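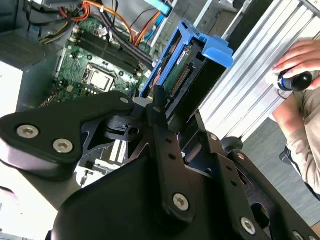 ## Caddy pulls, plate fingers vs. molded fingers – November, started 9:40

Goal for the session: decide which finger set goes on the arm for the drive removal task, and whether the wrist camera can stay where it is. Both questions have been open since the last Entwistle build review. Target is the hard drive in the blue plastic caddy. The cable loops over the board are left in place, as the case would come to us in real work.

Setup:

- Arm: the Olteo, same mount on the extrusion rail as before, base not moved
- Gripper: linkage type, black plate fingers (set A), then the Brandness molded fingers (set B)
- Input: handheld controller, one operator, right hand
- Camera: wrist, fixed focus
- Controller: Bruderar box, loop at 100 Hz, force cap at 20 N at the fingertips
- Approach: start 100 mm above the caddy, gripper open, tool axis tilted off vertical

Zeroed the wrist force reading with set A mounted and again after the swap to set B. The two offsets differ by more than the mass difference explains. Suspect the cable to the gripper pulls on the flange when the wrist rolls past a certain point. To be checked with the cable off.

### Set A, plate fingers

Stiff. No visible flex at the cap. The tips are narrow enough to come down beside the caddy without touching the cage, provided the roll angle is right. If the roll is off by a few degrees, the heel of one finger lands on the chassis before the tip reaches the plastic, and the force reading climbs with nothing in the grip. The operator learned to watch the number and back off, but the software should catch this on its own.

Grip on the notched handle is good once found. Grip on the flat side of the caddy is poor: smooth plate on smooth plastic, and it slides at a force well under the cap. Two options, a thin rubber facing or a shallow hook cut into the tip. I prefer the hook. Rubber wears and then every session has a different friction value.
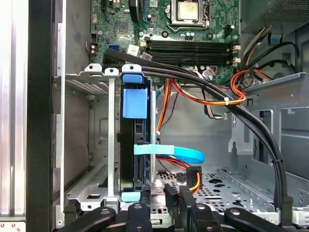
The cables are the larger problem. The black bundle runs across the board and down the right side of the case, and the flat blue data cable comes off the drive on that same side. Any approach from the right goes through both. From the left we have the cage, which at least does not move when pushed. All later attempts with set A were therefore planned from the left and the bottom of the case, with the wrist rolled so the hub side faces away from the cables.

With that approach the tips arrive low on the cage, and the last part of the move is a slide upward along the drive. This works by hand control. I would not want to run it open loop. The clearance is less than our repeatability plus the slop in how the case is set down, and we have no fixture for the case. Add: two corner stops on the bench, plus a clamp at the rear.

Data cable must come off before the pull. Neither finger set can do this yet. It was unplugged by hand for all pulls, and the log entries are marked accordingly.

### Set B, molded fingers

Softer, wider at the tip. Hold on the flat side of the caddy is clearly better than set A. Everything else is worse:

- tip does not fit between caddy and cage without spreading against the metal
- finger bends outward near the cap, so the commanded opening and the real opening no longer agree
- mounting screws need a driver angle that means taking the camera off first

The last item cost most of the time between the two runs. Camera was put back by eye, so hand–eye calibration for set B is not comparable with set A. Do not merge the two data sets. Total logged is 1,763 control cycles that contain contact, both sets together, with the free-air motion trimmed out. File names carry the set letter.

### Tilted approach

Went back to set A after lunch and tried a steeper tilt, with the jaws brought right up to the blue carrier before closing. 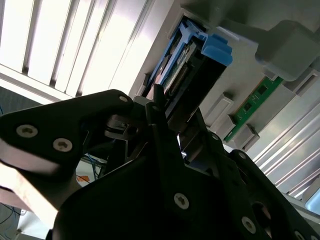
Tilt helps with the heel contact and makes the exposure worse. As soon as the wrist camera looks up past the case, the ceiling light gets into the picture and auto exposure pulls everything else down. The detector then loses the edge of the carrier, and this is the one feature it needs. Locked exposure to the value from the vertical approach and the edge came back, at the price of a blown-out corner that we do not use anyway.

Second effect of the tilt: the gripper's own plates cover a large part of the view. The tip position has to be taken from the kinematics during the last part of the approach, with no visual check. A second camera on the rail side would fix it. Cheaper option is to move the wrist camera outward on a longer bracket, but then it hits the chassis wall sooner. Drew both, decided neither.

Controller notes. At the default gain the rotation axes are too lively for work this close to the board. Halved the gain on roll and pitch, left translation alone. The Bruderar box accepted the new values without a restart, but the display still shows the old ones. Trust the config file – the display is wrong.

### Status

Set A stays on the arm. Set B goes back in the drawer with its screws in the labeled bag.

Open:

1. Hook tip for set A, one finger only, print before machining
2. Corner stops and rear clamp
3. Force offset with gripper cable disconnected
4. Heel contact check in software: stop if force rises while the opening is unchanged
5. Exposure lock into the start script
6. Camera bracket, long version vs. second camera, needs a look at the Entwistle budget

Arm parked, air off, 16:20.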